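Search this site Search Advanced

Grurkton Extension, Household Order, Unit 2: Clearing a Shared Table
Handout revised October 11, 2022

Last session we established that every shared table has a surface and a population, and that the population wins. Read the Starnitbridge chapter before you come, or at least carry it around with you for a while.

The working rule for this unit is Pakis's rule: group by who needs the thing next. Grouping by color looks lovely and lasts until lunch. Grouping by size is how people end up with a stapler in the fruit.
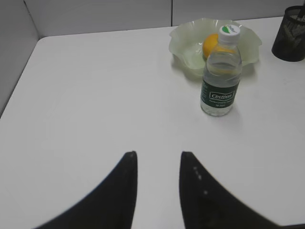

Drift is the term we'll use for the slow travel of objects toward one corner. It happens on desks, on counters and on the top of every piano I have met. Things that have drifted tend to look organized, and students give them credit for it. An orange, a bottle of Cestbon water, a bowl and a mesh pen holder all standing toward the same corner of a white table are close together, and that is the only thing they have in common. Sort them on paper before you touch anything. You get 90 seconds. Food and drink go in one column, desk things in the other, and the bowl goes wherever you can defend it.

Bowls deserve their own paragraph. A bowl on a desk starts as a fruit bowl and retires as a key bowl. Ouazzani's survey of 1,055 desks has a whole table on this (handout 3, the stapled one). For our purposes a banana in the bowl settles the matter, and the paper clips can find lodging elsewhere.

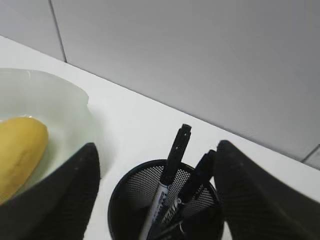

Comments (2)

Ouazzani's table lumps kitchen desks in with office desks, so I wouldn't lean on it too hard for the essay. The December printing splits them.
posted by inkwell32

Is the bowl paragraph on the test? I defended mine as desk equipment and lost almost all the points.
posted by tidy_ish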